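Dec 31, 2025

Last one of the year, and I spent it with fingers. Gripper fingers, I mean. I told Mom I'd be home by four and it was dark by the time I found my car, so that's one resolution broken before it even started.

So. The Troteo fingers against the Ondrejka fingers, round whatever. We've been putting this off since September, when Ľubomír ordered the Ondrejka set and then it sat in a drawer because everybody was busy with the Gendatent demo (which I am still not over, by the way, but that's a different entry). Hanyu finally said let's just do it on the quiet day, when there's hardly anyone in to need the arms for something more important. Fine by me! I like the office when it's like that. You can hear the vents.

The test itself is dumb in a good way. Three baskets, a box that's flat and slippery, the desk lamp, go. I wanted the baskets because the slots are nasty for a fingertip. A wide finger slides along the wall and doesn't care, and a narrow one pokes into a slot and then you've got a basket for a glove. The boxes are nasty in their own way, all smooth cardboard and nothing to hook. And the lamp is mostly there to be in the road. If you can work around that skinny arm without clipping it, you can work around anything I'm likely to put on a table.
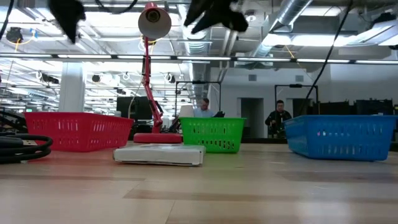

Red, green, blue, and the lamp right in the middle of everything. I left that cable on the table too.

Iveta ran the left arm from the controller and I had the right, and we swapped every 20 tries so neither of us could blame the other's hands. I'd forgotten how different we are. She's patient, she comes in high and sort of waits above a thing until she likes the angle. I come in like I'm late for a bus. With the Troteo fingers that's okay, they're forgiving, you can land kind of crooked and close and the pad gives a little. With the Ondrejkas I got punished for it over and over. Iveta loved them. Of course she did.

We did baskets first and wrote everything in the paper notebook because the logging sheet is still broken (Majdi swears he'll fix it, Majdi has been swearing that since the Cundusach trip). Rims were easy for both sets. Walls were where it got interesting — the Troteos slipped a lot on the way up when I grabbed low, and the Ondrejkas held but went into the slots at an angle and didn't want to come back out. I said a word. Po-yen heard it all the way over at his desk on the phone with his grandmother, and I had to go apologize.

After lunch (cold dumplings, Hanyu's, very good) we went to flat stuff, which I'd been dreading. Flat things on a table are the whole reason I wanted new fingers. There's just no gap to get under. You either pinch from the sides if it's small enough, or push it to the edge and cheat.
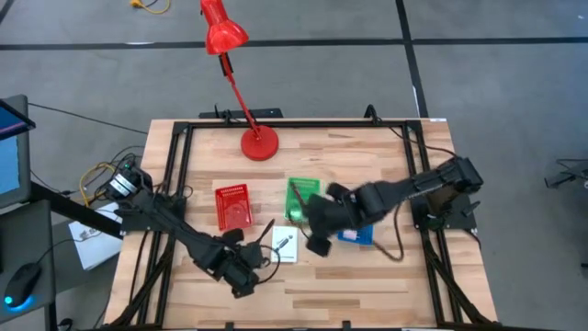
Both arms over the flat things. Mine's the blurry one, naturally.

My big complaint from this part is cables. I don't know how many times I've said we need to tie down the one off the right arm, and today I kept watching it drag across the wood when I should've been watching my fingertips. It makes me drive differently, too. I hold back on the long reaches to the left, and then it looks like the gripper's fault when it's really me being chicken. I put a note in the book so we don't count those against the Ondrejkas. Iveta thinks I should count them. We agreed to argue about it in January.

The other thing is the controller lag. It's 90 milliseconds on the right side and I'd gotten so used to it that I only noticed when we swapped and the left felt like butter. How have I been living like this? If Ľubomír has two working ones in his closet and has been giving me the bad one, I'm going to find out.

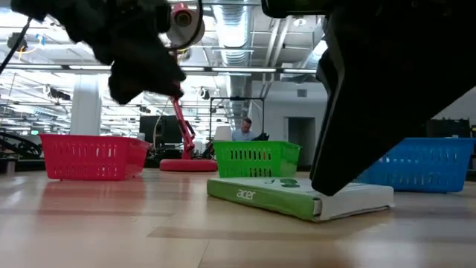
Boxes went better than baskets for me, I'll say that much. Coming down beside a corner with the fingers already partly closed is so much nicer than dropping in from straight above, and I could feel myself slowing down by the end, maybe catching a little of Iveta's patience. She says I still jab. I'd like to see the notebook with just my last 20 and just her last 20 side by side before I admit to anything.

Where I'm at tonight, before I've looked at a single total: Troteo for me, Ondrejka for her, and if I had to pick one set to leave on both arms I'd pick the Troteos and glue something grippier to the pads. Hanyu has a sheet of rubber he's been saving. We wanted 200 tries in all and didn't get there, so we'll finish on Friday if the building's open. Need to ask Majdi about the heat.

Mom saved me a plate. Feet hurt. There are fireworks going off down the street already and the dog is under my bed, so I guess that's where I'm going to be at midnight too.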